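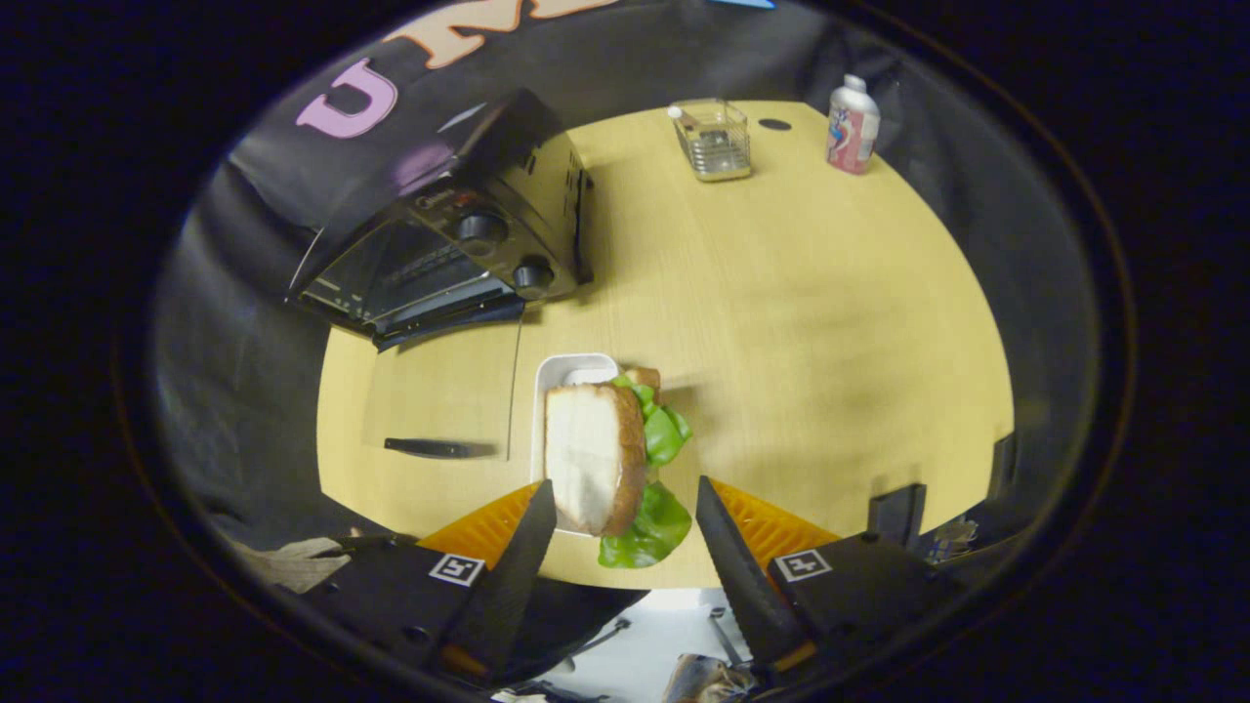 打印本页 | 用电子邮件发送给朋友

最后更新：五月

我的手指头上周终于消肿了，指甲盖底下那块紫色还在，大概要跟着指甲慢慢长出去。家里人问起来我都说是被抽屉夹的，这个谎撒得很没水平，因为抽屉夹人不会夹得这么整齐，一排小牙印，像被一条很有教养的鱼咬了一口。既然这个博客本来就是写给自己和几位老读者看的，那我就在这里老老实实交代一遍：手指是被夹爪夹的，夹爪当时在抓一个三明治，而它之所以会夹我，跟生菜有很大关系。

先说说背景，免得新来的朋友看得一头雾水（老读者可以泡杯茶跳过这一段）。我们组今年的主要任务叫Purholm，做的是厨房台面上的小活儿：开烤箱门、挪盘子、把瓶子摆正、把三明治从盘里拿起来再放回去。数据靠人拿着手持夹爪去做，一遍一遍地做，手腕上的动作和手指的开合都记下来，再拿去训练，最后跑在Skavero的机械臂上。机械臂末端装的夹爪跟手持的那一把是同一套手指，齿形一样，外侧的橙色软垫也一样，这样人手上学来的东西搬过去才对得上。差别在动力上，手持的那把靠我的手指头使劲，机械臂上那把靠电机使劲，而电机是不知道疼的。这个差别后来成了整件事的关键，请先记着。

三明治这个任务最早是我提的。当时大家嫌桌上的东西都太硬了，瓶子硬，盘子硬，夹上去怎么都行，夹得重一点轻一点结果看不出来，学出来的手劲也就没什么讲究。我说那我们夹三明治嘛，软的，会滑，中间还有叶子，夹重了扁，夹轻了散，多好的老师！大家都说好，于是我每天早上多绕一段路，到Seidel面包房去买白吐司，顺便给自己买一个肉桂卷。面包房的人大概以为我家里开了个幼儿园。生菜是在楼下超市买的，挑那种叶子皱得厉害的，因为皱的站得住，从面包边上鼓出来，颜色又亮，我觉得好看。现在回头想，挑菜的时候只想着好看，真是给自己挖坑。

头几天顺得不得了。我是那种一顺就爱哼歌的人，那几天整个屋子都听我哼。做数据是很枯燥的活儿，可我蛮喜欢，手里有东西，眼前有东西，脑子可以放空。把夹爪伸过去，张开，靠近面包边，合拢，提一提，侧一侧，再放回盘子里。面包用久了会干，边会翘，翘起来的手感跟新鲜的差很多，所以我会勤快地换。换下来的不浪费，有一阵子我们组的下午茶全是烤面包干，撒一点糖，味道不坏。（没被夹爪碰过的那些才吃，请放心，碰过的都进了堆肥桶。）

训练出来的第一版在机械臂上跑得也很像样。它靠近的样子甚至有一点我的影子，快到的时候会稍微停一下，好像在想从哪儿下手，那正是我的坏习惯。看着机器学会自己的坏习惯，心情很微妙，有点像听见小孩子学你打电话时的腔调。

然后就到了出事那天。

那是下午，快四点，我本来想跑完最后几遍就收工。前面的都正常，夹起来，提一下，放下，面包边上有一点点印子，可以接受。接下来那一遍，手指合上去以后没有停。平时它夹到面包会有一个很轻的收尾，软垫微微弯一下就够了，那一次它继续往里收，面包从中间瘪下去，生菜从旁边挤出来，有一片叶子翻出来搭在手指根部，正好在标记那个位置。我在旁边看着，心里想的居然是“哎呀可惜了我的面包”。

接下来这一步是我错，没有什么可辩解的。我伸手去把那片叶子拿掉。

程序没有停，臂没有停，急停按钮就在我左手边，我一伸手就能拍到，可我伸的是右手，伸向了叶子。叶子一拿开，夹爪忽然张了一下，面包掉了，接着它又猛地合上，我的食指就在里头。我到现在还记得那个声音，很小的“咔”一声，是齿碰到指甲。然后我叫了一声，我左手这才想起来它的职责，一巴掌拍在急停上。

急停按下去以后还有一件让我印象很深的事：它不松开。断了电，传动锁在原地，夹着我的手指，安安静静的。机械臂整个僵在那里，我也整个僵在那里，我们俩面对面。旁边的同事跑过来，先想去重新上电让它张开，我喊不要不要不要，因为谁知道上电以后它第一个念头是什么。最后是把手指外侧的固定螺丝松了，把一边的手指整个往外退，我才出来。螺丝刀在哪儿呢？在隔壁房间的抽屉里。那一小会儿我等得非常有耐心，我自己都佩服自己。

没有骨折，皮破了一点点，肿得像个小萝卜。冰敷的时候我用的是冰箱里那袋冻豌豆，那袋豌豆本来是下一个任务的道具，也算提前上岗了。

好，诉苦完毕，下面说为什么。

我们的夹爪是靠看标记来知道手指张多开的。每边手指根部的黑色外壳上贴着一个方方的黑白标记，镜头看到两个标记，算一下它们的距离，就得到开口宽度。这办法便宜，好修，手持的和装在臂上的可以用同一段程序，我一直很喜欢它。问题是标记要看得见才行。被挡住一个，宽度就没了，那没了怎么办呢？

我去翻了代码。答案是：沿用上一个读到的数。写的人（不瞒大家，是我，去年冬天写的，注释里还画了个笑脸）当时的想法是，标记偶尔闪一下看不见，下一刻就回来了，中间用旧的数垫一垫，曲线平滑，皆大欢喜。对偶尔闪一下来说，这么做完全说得过去。对一片搭在上面不走的生菜来说，就不是那么回事了。

大家可以想象一下当时夹爪的处境。控制程序想让开口到达某个宽度，它往里收一点，看看读数，没变，因为读数是旧的；再收一点，还是没变。它就觉得自己使的劲不够，继续加。可怜的东西，它不是凶，它是真的以为自己没动。等我把叶子拿掉，标记忽然又看得见了，读数一下子跳到真实的宽度，比目标小了一大截，它大吃一惊，赶紧张开，张过了头，又赶紧合回来。我的手指就是在这个“赶紧合回来”里面。

这还只是机械臂上的一半。另一半更让我难受，是在数据里。我把之前手持夹爪录的那些翻出来，一条一条看开口宽度的曲线，很快就找到了平平的一段，接着是陡陡的一跳。每个平段对应的画面里都有生菜。叶子垂下来，垂过面包底下，挡到标记的边，宽度就冻住了。最长的一段平了足足七秒。我当时手上明明在动，又夹又松的，记录里的手指却像睡着了。这些数据就这么送去训练了，模型从里头学到的是：看见绿色鼓出来的时候，宽度先不要变，然后突然变。它学得很认真，跟它学我停顿的坏习惯一样认真。

所以那天它最初收得太狠，恐怕有控制程序的份，也有数据的份，各占多少我说不清楚，我也不想装作说得清楚。Bekora那边负责软件平台的朋友看了日志以后，倾向于认为控制那一半更重；我自己倾向于数据那一半没那么无辜。我们为这个来来回回写了好长的邮件，语气都很客气，谁也没说服谁。

修是这样修的，写得细一点，也许有用同样夹爪的朋友会路过。

先是程序。标记看不见的时候，允许沿用旧读数的时间现在很短，最多十二帧，过了就当作宽度未知。宽度未知的时候夹爪不许再加力，保持当前的电流，臂停住，等人来看。标记重新出现以后也不马上接着干，要等读数稳下来，由人按一下确认。第一天试的时候它停得特别勤，勤到大家都烦了，有人问能不能放宽一点。我把手指举起来给他们看，就没人再问了。

然后是电流上限。原来的上限是照着夹瓶子那个任务设的，满满一瓶东西要夹得稳，自然给得高，换到三明治的时候没有人去改。这个我觉得比标记的事还要丢脸，标记还算得上有点曲折，上限就是一个数字，躺在配置文件里，谁都看得见，我每天打开那个文件至少一次。现在每个任务有自己的上限，软的东西一律从低的开始往上试，没写上限的任务根本启动不了。

还有螺丝刀。螺丝刀现在拴在机架上，拴了根绳子，旁边贴了拆手指的步骤，字写得很大。我们还练了一次，用一根胡萝卜代替手指，让夹爪夹住，断电，然后计时看多久能把胡萝卜救出来。练的时候笑成一团，可练完以后我是真的安心了许多。我们还跟Skavero的技术支持问了断电松开的办法，他们回得很耐心，意思是这要看末端装的是什么，臂管不了夹爪。道理上我服气，夹爪是我们自己装上去的。后来我们在夹爪外壳侧面开了个小口，露出传动轴的一头，用六角扳手能手动转开。早该有这么个口子的。

规矩也改了两条。臂上着电，手不进去，叶子、面包屑、掉下来的盖子，什么都不值得伸手，先停再说。跑机械臂的时候要有人专门守着急停，这个人不看屏幕，不记笔记，不吃肉桂卷。后面这半句是同事加的，针对的是谁我就不说了。

数据方面，我写了个小脚本把宽度平得可疑的片段都挑出来，挑完心里一凉，三明治那批要扔掉的比我预想的多得多。有同事建议用插值补一补，看着平滑就留下，我想了一晚上，没同意。中间那段手到底怎么动的，谁也没看见，补出来的是编的，我已经吃过一次“看着平滑”的亏了。扔的时候还是心疼，每一条都是我自己哼着歌录的。重录的时候我在夹爪上加了个小提示音，标记一看不见就嘀一声，我就知道手腕该转一转，或者把叶子理一理。嘀声录在音轨里，很吵，歌是哼不成了。

有人会问，那为什么不干脆换一种生菜，或者把叶子剪短。我也动过这个念头，超市里有那种平平的圆叶子，乖得很，夹在面包里一点不冒头。后来没有换。别人家的三明治里夹什么我又管不着，今天是生菜，明天可能是一片耷拉下来的火腿，或者一张没揭干净的包装纸。东西总会挡住标记，这个得让机器自己知道停下来。所以叶子还是皱的，还是亮绿亮绿地往外鼓，我每天早上还是去Seidel，面包房的人看见我包着纱布的手，多送了我一个肉桂卷。

事故报告我写了两遍。头一遍写得特别像个报告，用了很多“操作人员”，读起来好像操作人员是另外一位不太聪明的先生。我删掉重写，老老实实写“我”。写“我”的时候很多细节自己就冒出来了，比如我右手伸出去之前看了一眼时间，想着快收工了；比如那天中午我没怎么吃饭；比如我之前至少有过一回同样的动作，伸手去拨面包屑，那次什么事也没有，所以我连想都没想过要写下来。那次要是写下来了，可能就不用这篇了。组里现在有个本子，专门记“差一点”的事，就放在烤箱旁边，谁都可以写，不用署名。本子上目前写得最多的人，看字迹就知道还是我。

新一版模型这几天在跑。它夹三明治比以前轻，轻到有时候夹不住，面包滑回盘子里，软软的一声，我反而听着挺舒服。瓶子那边又有人抱怨说变慢了，这个我下礼拜去看，估计是确认那一步太啰唆，可以改成踩脚踏。冻豌豆已经还给冰箱，不过袋子上有个我捏出来的洞，下一个任务开始之前得记得买一袋新的。

打印本页 | 用电子邮件发送给朋友

站内搜索　请输入关键词　搜索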